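Bath Nights and Water Bills: a household study in Womstead
Project report by Fumiko Hoshino

I first became curious about bathwater in June, when my aunt in Hukthorpe told me (over a very long lunch, I should say) that her family of five had always shared one bath on the same evening. I wanted to know whether people in Womstead still did anything of the sort, and so I put 16 households down for my study and asked each of them to keep a diary.

The diaries were a joy to read. The Phùng family filled theirs on both sides of the page, with notes on who had used up the hot water and who had sung.

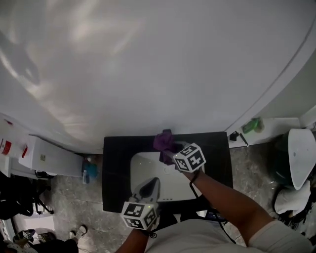 Page last changed: 17/11/2022

Measuring was harder than I had hoped. A bath can take up to 800 litres a week in a busy house, going by the diaries, while the one home in Troncombe Road that kept to showers managed on 500. I added that home late, and I am very grateful to them for putting up with my questions – and my bucket.

If I did this again I would start in winter, and I would ask about the washing-up as well.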